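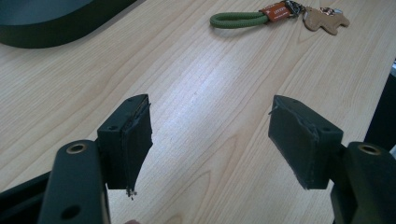 I lose my keys so often that my sister once gave me a whistle that was meant to make them beep. I lost the whistle. So when I heard there was a man in Plovley who makes keyrings and the trays to drop them in, and who has strong views on both, I was on the next bus.

Anderson Fontes works upstairs from a shoe repairer, in a room that smells of leather and toast. He had the kettle on before I'd got my coat off, and he wanted to know where I keep my keys at home. "Coat pocket, or the bag, or the fridge once," I said. He nodded as if he'd heard worse.

"People think they need a hook," he told me. "Hooks are fine if you're tidy. If you're tired and carrying shopping, you want to let go of the things and have them land somewhere. That's a tray."

His trays are long with rounded ends, and he won't make them any deeper. "If it's deep it fills up with receipts and batteries. Then you're digging. I had a customer in Sancombe who found a wedding invitation at the bottom of hers, and the wedding had been in March!"

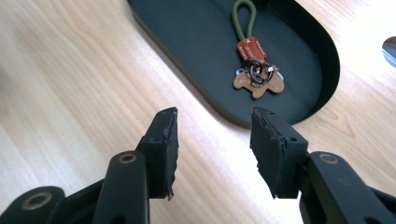
Words and interview: the Plovley Makers page

The dog is the part everyone asks about — it's the first thing I asked about too. He drew it on the back of an envelope for his niece, who wanted a pet and wasn't allowed one, and he's been cutting the same stubby little legs ever since. He reckons he has made 2,000 of them. "I could do it in my sleep. I've tried making the legs longer and it just looks like somebody else's dog."

I wondered whether a charm was only decoration. He pulled a face at me (a friendly one). "You put your hand in a bag and there's a phone, a purse, tissues. Your fingers know a dog when they feel one. Same with the cord. You get hold of the loop and the rest comes up after it."

The leather tags he stitches himself, in the evenings, with the radio on. He buys his hides as offcuts from Meireles, a family firm he's dealt with since he started, and he likes a brown with some red in it. "Black leather's very smart, but drop it in a dark tray and you've lost your keys again, haven't you?"

He used to sell through Resport, who once asked him for 100 keyrings in bright pink. He did them, he says, and the pink got into everything, including a sandwich. These days it's mostly the Sancombe market and people who come up the stairs.

Before I left I asked where he keeps his own keys. He patted one pocket, then the other, then went to look by the kettle.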